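Display assistant, part-time – Teswood

Teswood makes up baskets of artificial fruit for show flats, café counters and shop windows. We are looking for one person to join the packing table at our Plastby unit, two days a week, with the odd Saturday in the busy months.

The work is mostly filling and dressing baskets. You sort the fruit by kind, wipe it, check it for dents and faded colour, and arrange it to the order sheet. You also wrap handles, pack finished baskets into cartons and keep the shelves in order. A normal order is 35 baskets. The largest last year was 200, for Otside.

You don't need experience in floristry or window dressing. You do need a steady hand, a fair eye for colour and the patience to redo a basket when it looks lopsided. Cartons are light but bulky – there are stairs to the store room.

Pay is 1425 a month before tax. Training takes about 2 weeks and is paid at the full rate.

The mango basket is one of the styles you would learn first, with yellow fruit heaped in wicker and a single red-and-yellow mango near the middle.

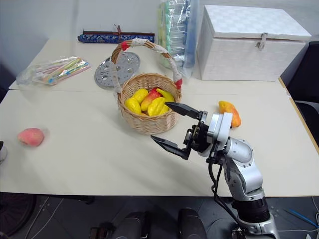 Pramila Srivastava says the filling is quick to pick up and the handles take longer, and that new starters should ask for the narrow tape.

To apply, send a short letter to Villads Hjaltadóttir at the Plastby unit by the end of March. Please say which days you can work.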